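11/29/09

Back from Zillthorpe with a stiff neck and a free pen. The pen says Nonasent on it and has already leaked in my bag, so the neck may turn out to be the better souvenir.

The course was suturing, one long day of it, and I had signed up in the spirit of a person who can hem curtains. I've been closing skin by hand for 8 years. I own opinions about it. I have told students, in a tone I now regret, that stitching is mostly a matter of patience. Today I found out how much patience I have, and it ran out before the coffee break.

They started us at the bench with foam pads and thread, no instruments but the ordinary needle holder, and I was smug for the whole of it. Bite, turn the wrist, follow the curve, come out where you meant to. My row was so even that I caught myself tilting the pad toward the woman next to me so she could enjoy it too. She did not look up. Her row was better.

Then the consoles. You sit down, put your forehead where a great many foreheads have been, and your hands go off to work in another part of the room without you. I had imagined this would feel like the future. It felt like trying to butter toast through a mail slot. You get no tug from the thread at all, so everything I know about tension (which I had believed was in my head, and which apparently lives in my fingertips) was suddenly of no use. You watch the thread and guess. I guessed wrong and snapped it, then guessed wrong the other way and left a loop you could have hung a coat on. The instructor said "less" to me so often that I started hearing it in the ventilation.

The worst part is the handover. With my own hands I pass a needle from one side to the other without thinking. Over there it's a negotiation. One side has to hold still while the other comes in open, and you have to know which way the point is facing before you let go of anything, and the needle, given the smallest chance, swivels and looks at you.
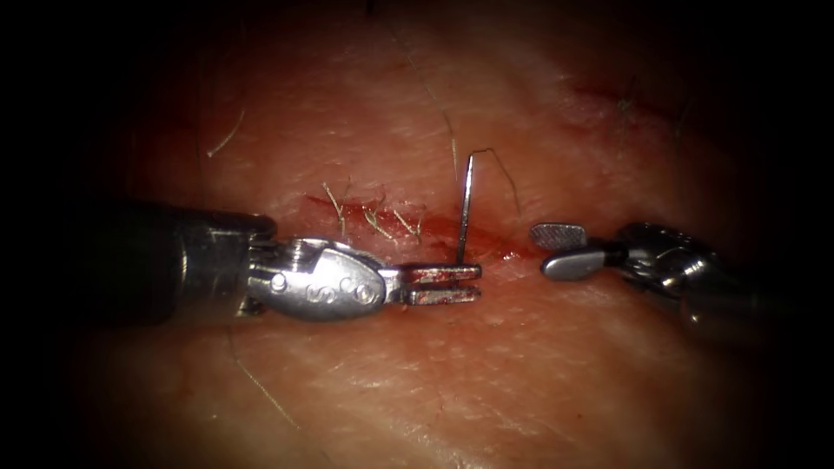
Needle standing up on the left, right jaws open, thread trailing off. The handover, or the part of it where you stop breathing.

I've been looking at that one since dinner. What strikes me is how close everything is. The pores show, and the little creases, and the blood smeared along the cut looks like a mess on the scale of a kitchen spill. I spend my days looking at skin and I don't think I've ever looked at it from quite so near. It's like meeting a neighbor in an elevator. The needle is a thin bit of silver with a hook at the top and at that size it might as well be a garden tool.

The gripping side of a jaw is another thing I had never bothered to notice. The upper one on the right has a fine grid on it like a tiny waffle iron, and the lower one is smooth and shiny. I mention this only because I spent a good part of the afternoon blaming the jaws.

Scorecard, for my own discipline. Knots tried after lunch: 7. Knots I would put my name to: 3. The instructor called this "a solid start," which is what I say to students when I'm thinking about dinner.

Things to remember, before I lose the sheet they gave us:

Grab the needle farther back than feels right. I kept choking up on it like a kid with a baseball bat.

Cut the thread shorter. I left mine long out of greed and spent half my time hauling it across the field – then hauling it back.

Move one hand at a time. I'd have sworn I do this already.

Put the chair up BEFORE starting. See neck.

There was a talk over sandwiches from a man representing Ernier, something to do with a practice kit you can take home for just over 2,000 dollars. It comes in a handsome case. I held the case for a while. Then I thought about my kitchen table, and the boiler, and put it down again. I do have a bag of oranges and a needle holder in the hall drawer, and I suppose tension can be relearned on fruit.

They run a second day in December. I said I'd never go, then I wrote it on the calendar, in the leaking pen, so it's now a blot with a time next to it.

Heating pad. Bed.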